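Before You Sign: My Separation Agreement Checklist, With Comments
Posted September 23, 2018

I do a lot of separation agreements, mostly for couples splitting a house and a small business, and this is the sheet I keep clipped inside every file. I've added my grumbles beside each item, so skip them if you're in a hurry!

1. Full names match the marriage certificate. CHECKED
Yes, really. I once had a Laiba on page one and a Leila on page four, and the bank sent the whole thing back.

2. Each spouse has seen their own lawyer. CHECKED
Same firm, different floor doesn't count in my books. Get the certificate of independent advice signed on the day.

3. Date of separation agreed. NEEDS WORK
My last pair were 13 months apart on this one, and it moved the pension figure quite a bit. Write the date into the agreement, not into a cover letter.

4. Bank accounts disclosed, joint and sole. CHECKED
Ask for the dull ones too. We found $3404 in an old Brisska savings account that both of them had forgotten (they split it, very civilly).

5. Business shares valued. NEEDS WORK
If the company is something like Ginting, two owners and a van, a letter from the bookkeeper won't hold up. Pay for the valuation.

6. Child support worked out on current income. CHECKED
The draft said $600 a month and the tables said $1132. Somebody had used a tax return from before the promotion. Always ask for the latest notice of assessment.

7. Household goods listed. PARTLY
I used to wave this one through. Then I spent a whole January on letters about a dining set. A one-page schedule, initialled by both, is plenty.
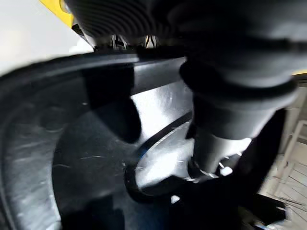
Rafia Lodhi wrote in to say that item 7 should come with a pick-up date, as her own agreement listed everything beautifully and the boxes still sat in her ex's garage until the next summer. Fair point, and I've pencilled it in.

8. Wills and beneficiaries reviewed. NOT DONE
Separate job, I know, but put a reminder in the closing letter. Life insurance too.

9. Every page initialled, witness not a relative. CHECKED
Bring a spare pen.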